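Scene rules for simulated workcells, second revision

7/1/19

The first version of these rules went up in March and was too long. Several of them described what I wished we did. What follows is what I now hold a scene to before I let anyone run a policy or a motion plan in it and quote the result.

Scope first. These apply to a rendered copy of a physical cell with a single fixed arm. They do not cover mobile bases, and they do not cover scenes built only to look good in a talk.

Base frame. The arm base is the origin of the scene. Table, cabinet, walls and cameras are all expressed relative to it. We used to put the origin at a room corner in the Dreltcombe scene, and every time someone nudged the table on the real side we had to re-export everything. Measure the base with the arm powered down and the brakes on. Write the measurement in the scene file itself. A separate spreadsheet will drift.

Units. Millimeters in the measurement log, meters in the scene file, one conversion script, no hand edits. The worst bug of the spring was a shelf entered as 1259 in a file that expected meters. The loader accepted it. The shelf was well outside the room, so nothing collided with it and every plan passed. We now reject any fixed object farther than 11 meters from the base.

Collision geometry. Visual meshes and collision meshes are separate files with separate version numbers. Open frames get collision bodies per bar. A convex hull around a hollow cabinet closes the opening, and the planner then reports the inside as unreachable. The reverse mistake is worse: leaving a thin panel out of the collision set because it was annoying to model. Panels go in at true thickness, and the padding is set in the planner where people can see it.

Gripper. Record finger opening, fingertip geometry and the tool center point for each scene release. The tool center point is measured with the gripper open and again with it closed. If they disagree by more than the tolerance, fix the finger model before touching anything else. Tondetti ships its default model with the tool center point at the wrist flange, and at least two of our old scenes inherited that.

Speed limits. Joint limits in simulation are set to 80 percent of what the real controller allows. I have been asked why not 100. The real arm slows near singularities in ways the simulated one does not, and I would like the cycle times to err on the slow side.

Background objects. Anything the arm can reach gets modeled and gets collision. Anything it can't reach but a camera can see gets modeled without collision. Carts, outlets, cords and floor markings belong in the second group unless the reach envelope says otherwise. Check the envelope with the tool attached. I have stopped deleting clutter from scenes used for vision work. Detectors trained on the clean Lengyel scene did poorly on the real bench, and putting the clutter back was cheaper than any of the other fixes we tried.

Surface marks. Keep stains and smudges on the tabletop texture. Do not sharpen them and do not mirror the texture to fill a larger table. A repeated stain is a landmark the real table doesn't have.

Randomization. Lighting, texture and camera pose may vary. Base position, link lengths and joint limits may not. If a run needs any of the fixed values changed, it becomes a new scene with a new name.

Reporting. Every result carries the scene version, the planner version, the seed and the number of trials. Fewer than 60 trials goes in the notes and stays out of the table. A simulated success is never called a success without the word simulated in the same sentence. Vanerness reviewers have sent back a report over this, and I agreed with them.

What these rules are not: a safety document. A scene that passes all of them tells you nothing about guarding, stop distances or whether a person may stand inside the taped area. The cell risk assessment is done on the real cell, by people in the room, against the applicable standard.

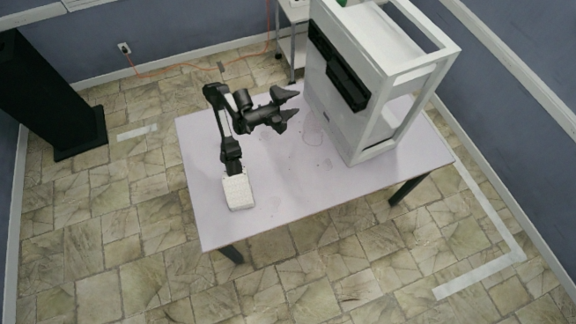

Filed under: Simulation > Cell setup

Collision check view, gripper open and facing the cabinet. The open side of the cabinet is built from separate square bars, as in the collision rule. Floor tape and the orange cord are visual only. The scene checklist is next, once I have cut it to a page.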